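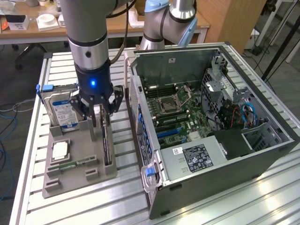 Recording demonstrations for the PC assembly task

Fulgencio Urquijo
Last updated November 11, 2024

These are the working instructions for anyone recording demonstrations on the two-arm cell at Grastivham. They cover the memory, processor and hard disk tasks. The cable tasks have their own page and the rules there are different, so please don't carry them over.

You should already have done the safety induction and an hour or so of free practice with the leader arms. If you haven't driven the arms before, do that first. Practice episodes go in the scratch folder and are never used for training.

What we are collecting

Each demonstration is one short recording of one person moving one part from the tray to the computer. We call it an episode. The policy is trained to copy what the operator did, given the camera views and the joint positions, so whatever you do in an episode is what the robot will try to do later. If you hover over the tray for four seconds making up your mind, it will learn to hover.

The target for this round is 3000 accepted episodes across all three tasks. The September set had 571, and a policy trained on it could pick a memory module from the tray fairly well but was poor at anything after that. Most of those episodes had the computer in exactly the same place, and the policy fell apart when the case was moved by the width of a finger. Much of what follows is there to avoid a repeat.

Before you start

1. Clear the work table apart from the tray and the computer. Put screwdrivers, cups and spare parts on the desk behind.

2. Lay the tower on its side with the side panel off and the inside facing up. Check that no cable from the drive cage has flopped over the motherboard. Tuck it back if it has.

3. Clip the parts tray to the table. It should not move when you push it with a thumb. A tray that slides during a pick ruins the episode, and it is easy to miss while you are watching the gripper.

4. Load the tray. Memory modules stand upright in the narrow slots. The processor sits flat in the square recess with the metal lid up. The hard disk stands on its edge with the label facing outward and the caddy clip at the top.

5. Wipe the camera lenses with the dry cloth. Don't use the screen spray.

6. Home both arms from the Yusuf panel and wait for each wrist light to go blue. If one stays amber after homing, restart that arm only. Restarting the whole cell loses the camera calibration and you will have to do it again.

7. In Yusuf, choose the task, type your initials and check that every camera view is live. A frozen view looks normal until something moves, so wave a hand over the table and watch the previews.

Use the scrap parts from the drawer marked Fistwood. They don't need to work. Please don't use parts from the good shelf, which belong to the evaluation rig.

Recording a memory module episode

Start with both arms in the ready pose. Press the left pedal and wait for the tone before you move. Anything you do before the tone is lost, and an episode that begins with the arm already halfway to the tray has to be thrown out.

Bring the gripper over the tray and stop above the module, then come straight down. Keep the fingers open only as wide as you need. With a wide opening it's easy to knock the part in the next slot, and the fingers are long enough to catch the hard disk if you come in from that side.

Close on the module by its two short ends or across the flat faces, whichever you have been assigned for the session. The assignment is at the top of the session sheet. Don't mix the two in one session. We want both kinds of grasp in the data, but we need to know which is which.

Lift straight up until the bottom edge is well clear of the tray. Then move across to the case at a steady speed. Keep the module upright for the whole move and do any turning above the motherboard, where there is more room.

Line up the notch before you go down. Take a look at the wrist view for this, as the overhead view hides the slot behind the fingers. Lower the module until it touches the slot, pause for a moment, and press. The second arm should be resting against the back of the case to stop it shifting. It does not need to grip anything.

When the module is in, open the fingers, lift away and return to the ready pose. Press the right pedal to end. The return is part of the episode, so don't end early.

Recording a processor episode

The processor is the hardest of the three. Check that the socket is empty and the retention bracket is open before you start. If the bracket is closed, open it by hand between episodes and not during one.

Pick the processor by its edges. The recess has cutouts to let the fingertips in, and you need to come down square to them. If you feel the fingers touch the tray floor, lift a little and close again. A small correction like this is fine to keep.

Carry it low and level. Lower it over the socket with the corner mark matched, and let go when it is resting. Do not press. We have bent enough sockets to know that the leader arms give you very little feel for force at that point.

For this task you stop once the processor is resting in the socket. Closing the bracket is a separate task and will be recorded later in the year.

Recording a hard disk episode

Grip the disk across its wide faces, well down from the clip. If you hold it by the clip it will swing. The disk is the heaviest part and the arm sags slightly under it, so leave more height over the edge of the case than you think you need.

Set the disk down into the cage opening and slide it in. If it catches, back out and try again once. If it catches a second time, end the episode and mark it as failed.

Changing things between episodes

After every 6 accepted episodes, change the layout. The panel will beep and show you which change to make. It will be one of these:

Move the computer. Shift it or turn it a little in any direction, keeping it inside the tape marks.

Swap the slots. Put the module in a different slot in the tray.

Change the light. Turn the desk lamp on or off, or move the blind.

Add or remove a part. Leave a slot empty that was full, or put a board strip in the long slot beside the processor.

Do the change that's shown and no other. It's tempting to tidy up at the same time, but then the log is wrong and we can't tell which change caused a drop in results.

Don't worry about things in the background. People walk past, chairs get moved, someone leaves a roll of tape on the desk. All of that is useful. The policy should not care what is on the desk, and it can only learn that if the desk looks different from one day to the next.

Marking episodes

Mark each episode as soon as it ends, while you still remember it. There are three marks.

Accept: the part ended up where it should, and you would be happy for the robot to do it the same way.

Accept with recovery: something went a bit wrong, you fixed it in one try, and the part ended up where it should. These are worth having. The September policy had never seen a slipped grasp and simply carried on with an empty gripper.

Fail: the part was dropped, the tray moved, the case moved by accident, the arm stopped on a fault, or you had to reach in with your hand. Mark it as failed and keep it. Failed episodes are stored separately and used to train the success detector. Please don't delete them.

If you can't decide between accept and fail, choose fail and write a few words in the notes box.

Common problems

The gripper closes late. This is usually the leader trigger and not the gripper. Unplug the trigger lead, plug it back in and run the trigger check.

The wrist view is jerky. Look at the disk space on the recording machine first. Below a certain level it starts dropping frames without a warning. Fixing that is on the Zedberg list.

The arm stops above the case with a joint limit fault. You have probably turned the wrist the long way round. Go back to the ready pose and start a new episode, turning the other way.

The module won't come out of the tray. Printed slots vary. If one is tight, run the flat file along it a couple of times and note the tray number on the sheet.

Your episodes are getting slower. Take a break. Operators swap every 2 hours at most, and most people are better off with less. Tired driving shows up clearly in the joint data as lots of small stops.

At the end of a session

Park both arms and wait until they are fully down before you switch off the motors. Count the parts back into the drawer – processors go in the foam, pins down. Start the upload from the panel and leave the recording machine on.

Then play back three of your accepted episodes at double speed, picked from different parts of the session. You are looking for frozen views, clipped starts and anything in the tray that isn't in the log. If one of them is bad, check the rest of that group before you sign the sheet.

Questions about the session sheet or the tray files should come to me. Faults on the arms go in the fault book, with the time, so that they can be matched to the recordings.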